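Killusik Corner Pantry – Progress Report to the Insaurralde Fund
Reporting period: spring through October
Prepared by Abelardo Leiva, project lead

Where things stand

We have a shop! When I wrote the last report we had a lease, a stack of flat-packed metal shelving and a lot of opinions about where the freezer should go. Since then the shelving is up, the register works, and the neighbors have started coming in on their way home from the bus. We open at 10 in the morning and the first people are usually at the door before that, which still makes me happy every single time.

Your grant covered fixtures, opening stock and a part-time stocking position. Fixtures are finished and came in under budget. Opening stock is nearly all spent, on purpose, and the stocking position has been filled and extended through the winter out of sales.

Shelving and layout

The original drawing had 13 shelving units in the room. We built them all and then took a hard look at the aisles. A stroller could get through, but only if no one else was shopping. We moved two units into the back room, where they now hold overflow drinks and paper goods, and the front feels twice as big. I'd like to keep it this way and have adjusted the equipment list in the attachment so the back room units show up properly.

Shelf heights took some fiddling too. We started with everything evenly spaced, and the tall pouches scraped going in. We dropped the middle shelves one notch in the snack aisle and it's much better – you can stand a bag upright and turn it to face front without a fight.

The snack aisle

This is the part I most wanted to tell you about. In our door-to-door survey, Indian snacks came up again and again as something people were driving across town for, so we gave them a proper home in place of the end-of-aisle basket we had planned. Trodara, our distributor, was able to add Balaji Wafers to the weekly order, and we now carry sev and several of the mixes.

The facing routine is simple. Bags stand up, fronts out, older dates forward, same flavors together where there's room. It's slow work for a new person and quick after a few shifts, and it makes a huge difference to how the aisle looks by late afternoon, when most of the school and work crowd comes through. 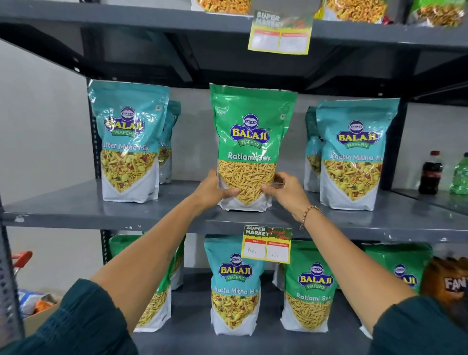 Ratlami Sev held upright on the middle shelf, with Khatta Mitha Mix on either side.

Customers have been generous with advice, and we've taken a lot of it. One grandmother explained at length why sev should never be stocked next to anything scented, so the soap moved two aisles over that same evening. Another shopper asked for smaller bags for lunch boxes, and Trodara is looking into it. The next thing I'd like to try is a short card on the shelf saying which mixes are sweet and which are hot, because new customers ask about that constantly (and they come back for the hot ones).

Price tags

Tags are our weak spot right now. The holders are on the shelves, but the printed prices haven't kept up with deliveries. The tags we bought have room for both an MRP and a discounted price, and we've gone back and forth over whether to use both boxes. My feeling is that we should fill in one clear price and leave the second for real markdowns. We're setting up label printing through Uvow, the inventory system we chose in the spring, and the snack aisle will be first in line. If it goes smoothly there, we'll carry on to canned goods and then dry beans and rice.

Staffing and training

We have 5 people trained on receiving and stocking. Each one shadows a full delivery before doing one alone, and we wrote the whole process down on a two-page sheet that lives by the back door. It has already been corrected in pen so many times that I owe everyone a clean copy.

What didn't go to plan

The second drinks cooler arrived with a damaged door and went back. The replacement is promised for next month. In the meantime some bottles are sitting on the regular shelves at room temperature, and people do ask for cold ones. We also over-ordered crackers. We are working through them.

Coming up

Finish the price tags in the snack aisle.
Install the replacement cooler and move the drinks over.
Put up the sweet and hot cards.
Meet with Trodara about lunch-box sizes and a second weekly delivery.

The itemized budget is attached, along with the revised floor plan. I'd love for you to come by and see the place – late afternoon is best if you want to see it busy, mornings if you'd like a quiet tour and some coffee.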